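Gramik Cactus & Succulent Mix, 5 liter bag

In stock. Ships from the Tellenance warehouse, usually next day. Price is per bag, no minimum.

Gritty, fast draining mix for cacti and other succulents. Pumice, coarse sand, a bit of screened compost. No peat. Same recipe as before, new bag only. Old bags had the green stripe, we still have a few and they get mixed into orders, contents identical.

Pre-moistened? No. Comes dry and a little dusty, so open it outside or over a sink. Wear gloves if your skin is touchy.

How much do I need
One 5 liter bag fills several small windowsill pots. For big floor planters get the bulk sack (see Wutel Bulk, seperate page).

Repotting, short version
Let the old soil dry out first. Knock the plant loose, brush off what comes easy, trim mushy roots. New pot only slightly wider than the old one. Fill, firm it lightly, dont pack it. Wait a week before watering. Columnar types get top heavy, so go for a heavier pot, ceramic or clay, and stake if it leans.

Feeding
No fertilizer in the mix. Half strength cactus feed in spring, again in July, then stop.

Storage
Roll the top down and clip it. Keeps fine in a garage.

Returns
Unopened bags only, 300 days, keep the slip. Split bags: email Liis Stankevičius at the Sakalauskas shop counter, include order number, we send another.

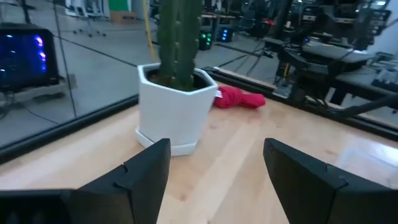 Orders of 2 bags or more go out in a box instead of a mailer, same shipping rate. Pickup also OK, choose it at checkout.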